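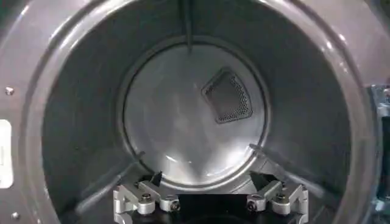
On 2024-05-04 Anas Bataineh wrote:
> Has anyone on the list tried the Skallden gripper kit on laundry yet? The Listosier people quoted us 3,000 for the full kit with the wrist camera, and before I take that to my boss I'd like to know whether it copes with a deep drum. Our old one kept bumping its knuckles on the rim. Also, is the service plan worth having?

Hi Anas, and hello everybody,

Yes, we've had one on trial for a while now, and I'm glad you asked, as I've been meaning to write this up since November and kept putting it off. The short version is that I like it a lot, with a couple of grumbles.

The wrist camera is what sold me. You get the dryer opening and the linkages in one view, so you can see how much room you have on either side before you commit to going in. It does make you think about the gripper's width, though! With the linkages opened wide I would go slowly near any rim, and I'd set the approach by hand the first time.

We used the same mounting for shelf work too, mostly bottles, and I didn't have to change a thing on the wrist. 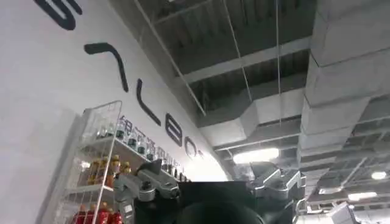
Wrist camera, looking up past the drinks rack

My first grumble is glare. Ceiling lights wash out the far end of a shelf when the arm is tipped back like that, and the exposure settings in the manual (page 230, if you have the Mansour edition) only helped a little.

The washers are where I'd spend your trial time. Start with the door wide open and a single dark item at the back of the drum, and bring the arm in low from the front.

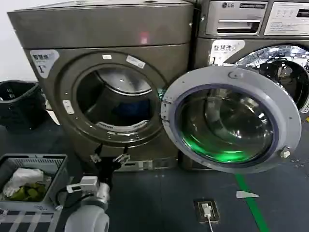
Give it 100 tries before you make up your mind – we nearly sent ours back after the first afternoon, and I'm so pleased we didn't. Spare finger pads come in packs of 2, so order extra.

As for the service plan, we took the cheaper one through Wenberg and they've been lovely on the phone. I can send you our settings if you tell me which arm you're using.

All the best to everyone at your end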